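Hard water and your dishwasher: settings for the Figueroa estate
Posted Apr 1, 2018

Since the supply to Figueroa was switched to the Levasance borehole in January, the water reaching most kitchens on the estate has been a good deal harder than before. Several households have reported white film on glasses and a chalky ring around the tap base. The water is safe to drink. The change does affect how a dishwasher should be set up, and machines adjusted for the old supply will need altering.

A dishwasher softens its own water. Inside the base is a small tank of resin beads which hold sodium. As hard water passes through, the beads take up calcium and magnesium and release sodium in exchange. After a time the beads are full and must be rinsed with strong brine, made from the salt you put in the compartment under the bottom basket. The hardness setting tells the machine how often to do this. Set too low, the beads stay full and hard water reaches the plates. Set too high, the machine uses more salt and water than it needs.

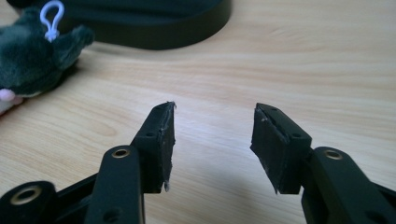 The hardness setting is held in the control board on newer machines and on a dial under the salt cap on older ones. On the Ruster models fitted in the first phase, hold the programme button while switching on, then press until the display shows the level you want. The Nakerex machines in the later flats use a dial marked 1 to 6. Most will be found at 2, which suited the old supply. The dial should now be at 4. Turn it with a coin, and refit the salt cap firmly afterwards, as brine leaking into the tub will mark steel cutlery.

Use coarse dishwasher salt only. Table salt contains additives that clog the beads, and cooking salt is often too fine and packs into a solid lump. The compartment should be full of water before salt is added for the first time. Some brine will spill over while filling, so run a short rinse straight away. Do not leave this until the evening.

Combined tablets contain a softening agent, but it is intended for moderate hardness. At the present level they should be used together with separate salt and rinse aid. If film remains on the glasses after three or four washes, raise the setting by one step. A rainbow tint on glass usually means too much rinse aid, and the dose should be turned down.

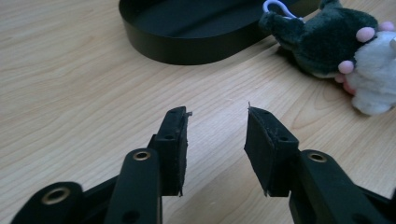 Pale wooden tabletop with an oval tray and a small plush toy behind.

Scale already in the machine will not clear by itself. Run the hottest programme empty, with a citric acid descaler of 100 grams placed loose in the bottom of the tub. Vinegar is sometimes suggested, but repeated use is hard on the rubber seals. Take out the filter, rinse it under the tap and check the holes in the spray arms. A cocktail stick will clear most of them. Do not use wire.

Kettles and shower heads can be treated with the same descaler. Mix according to the packet, leave for 30 minutes and rinse well. For kettles, boil once with fresh water and throw it away before making a drink.

Hardness readings for each block are on the board by the post boxes. Replacement salt caps for the Nakerex machines can be ordered through the estate office.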